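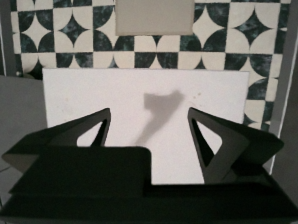

Re: Simulation round, is the kitchen file final?

Date: January 30, 2022
To: the Uvau student robotics list

On January 30 the Vallevico team wrote:

> Hello all, we downloaded the kitchen file and we have three questions.
> Is this the final version, or will the table move again? Last time we
> lost a week because of that. Second, can both arms work at the same
> time over the table, or must one of them wait? Third, our students
> want to know if they may use the wrist view for the whole run.

Dear Vallevico team, dear all,

Thank you for the questions. I answer for the Tistitz club, which keeps the kitchen file this season. I put the answers in the same order.

The table will not move again. We are sorry for the lost week. The floor pattern also stays, although two teams asked us to make it plain. Our own students complained too, as their edge detector likes the stars in the tiles much more than it likes the table. We decided that they should solve it.

Both arms may work at the same time. In the view from high up you see the two arms over the table, with the three blue cubes in a row and the small green square near them. Please be careful with the shadows in this view. Our first program took the shadow of the right arm for an object, and it was a second-year student who found the mistake, after 5 evenings.
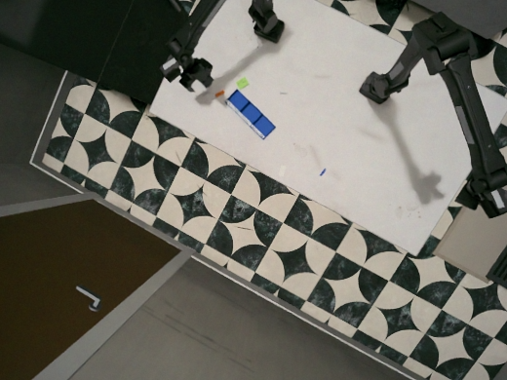

Wrist view and limits

You may use the wrist view for the whole run, but please do not use only this one. When the gripper is open, the fingers cover a good part of it, and a shadow on the white surface can look very solid from so near. The limits for the round are these:

Each team gets 7 runs, and the best one counts.
One run has 1,600 steps. After that the program stops by itself.
The log must be sent in the Grabner format, one file for each run.
Contact of the two arms ends the run, also when it is a light contact.

The room view is allowed for checking your results. It shows the table from the side, with the refrigerator and the counter behind, and it is easier there to judge how near a gripper is to the surface. We use it every week with the beginners. 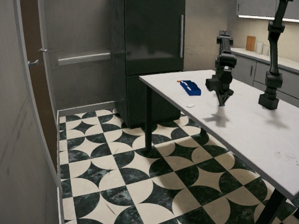

500 words or less, please

I mean the team report. Last year some reports were very long and we could not read all of them with the attention they deserved. Write what your program does, what went wrong, and what you changed. The report is due in March together with the logs.

If something in the file looks broken to you, write to the list and not only to me, so the other teams can read it too.

With kind regards from Tistitz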